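Glitter panel for a tabletop display, keeping the curve

Plallia Crafts Board > Displays and Backdrops
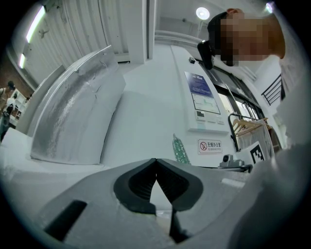
judum_stands
Saturday, 9:40 am

I'm using a silvery-grey speckled panel as the backdrop for a table display. It has to stand in a curve on its own base on a white tabletop, with a plain white wall behind. The sheet is 40 inches long. My problem is keeping the arc even from one end to the other. If I leave it overnight the ends creep outward and by morning it's more of a lazy bend.

I don't want to drill the table. It belongs to the office and I have to give it back the way I got it. Budget is small, say 24 dollars for whatever holds it.

bisach22
Saturday, 10:05 am

Clear fishing line across the back, end to end, tied through two small holes near the bottom. Set the length once and it can't open any further. Costs next to nothing.

oldtabletop
Saturday, 10:31 am

I wouldn't put holes in a glitter finish. Mine started shedding at the hole and I was picking it out of the carpet for a month. Use museum putty under the base, a pea-sized bit every few inches. It peels off a white top without a mark if you roll it slowly.

bisach22
Saturday, 10:38 am

Putty stops it sliding. It doesn't stop a long sheet from pushing outward. I've had putty let go in a warm room.

judum_stands
Saturday, 11:12 am

The room does get warm in the afternoon. There's a control panel on the wall but I'm not allowed to change the settings over the weekend.

Other question while I'm here. The light catches the top edge and makes a bright band along it. Would you dull that down or leave it?

becerra_signs
Saturday, 11:50 am

Leave it. A bright top edge separates the panel from a white wall. Without it, grey on white goes flat from across the room.

I'd worry more about the wall. You've got a poster with a line chart and a no smoking sign back there, and people will read those before they look at your table. Move the table along, or ask if the poster can come down for the day.

judum_stands
Saturday, 12:20 pm

The sign stays, office rule. I can ask about the poster.

oldtabletop
Saturday, 12:44 pm

I disagree about moving anything. Put your tallest piece in front of the sign and you're done. We did a show for 200 people in a break room with a notice board behind us and had no complaints.

becerra_signs
Saturday, 1:15 pm

Different crowd, I guess. I'd still ask.

judum_stands
Saturday, 4:30 pm

Went with line and putty both. No holes, I taped the line to the back with cloth tape. I'll check the ends in the morning and post the measurement.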